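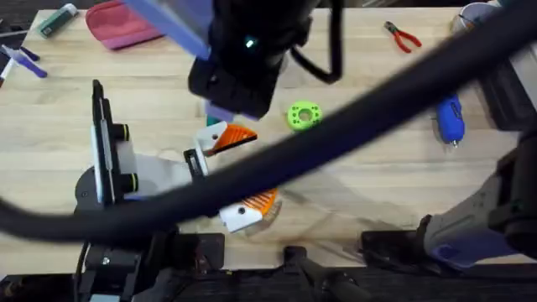

Week two of the gripper comparison at the Trisholm shop. Two arms, one table, two different grippers. Same parts for both. Posting notes as I go.

The first gripper has the pale lavender tips. The second has a tall flat finger plate with a white strip on the inner face. I'll call them Tips and Plate because the part numbers are no help to anyone.

Test one was the printed pieces, the orange and white ones with the ridges. 100 picks each. Tips dropped 2. Plate dropped 12, and most of those were on the ridged side, where the flat face has very little to hold.

Test two was the lime-green ring. Plate did better than I expected. It closes on the outer edge and stays put. Tips can go in from above and take one side of the ring, but it swings on the way over and lands crooked.

Test three was hand tools. The red-handled pliers are the hard one. The weight is all at the jaws, so a grip on the handles tilts every time. Both grippers needed a new grasp point before I got a clean run.

Cables are still my main complaint. The thick black one crosses the whole table from the fixed camera's point of view, and it hides part of the lower orange and white piece. The detector loses that piece more than any other. I'd blame the routing before the model.

Tried the Prornon controller on both arms Monday. Motion is smoother than with the Boltby one, but the gripper command lags behind the arm. You see it most on short moves. Boltby is rougher and quicker to close.

Someone asked about force settings. I kept both grippers at the same limit for every run. Plate would probably do better on the ridges with more squeeze, but then it marks the prints, and I need those parts for the next round.

Clamps along the front edge have not moved since I set them. I check them every morning anyway — a small shift at the base is a big miss at the fingertip.

Where it stands: Tips for the printed pieces, Plate for the ring, no winner on pliers. Prornon for motion if they fix the lag.

Next up is moving the cable and rerunning test one with the Boltby controller, 5 sets per gripper. Will post the drop counts in this thread.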